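Home | Club Guide | Setup | Contact

Section 4. Simulator check

1. Load the kitchen counter room and select scene 39.
2. Set the left gripper to hold the tool over the counter.

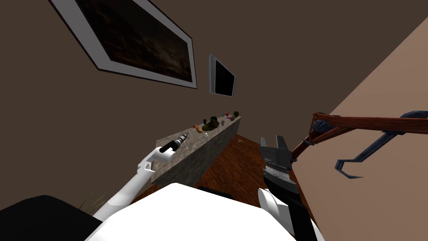 Fig. 4 – Left arm with tool, right gripper open.

3. Switch to the gripper view. Leave the fingers apart.

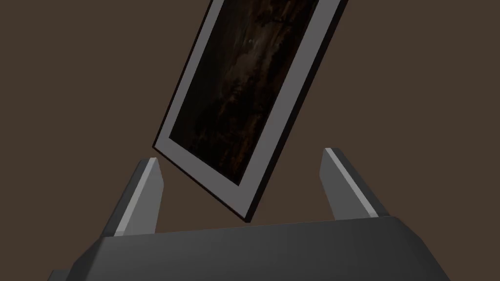
4. Save the pose under your team name – Gladys Betancur keeps the list.

Caution: do not reset the arms while a pose is saving.

Last updated 17/08/2021

Related
Section 3. Logging in
Section 5. September trials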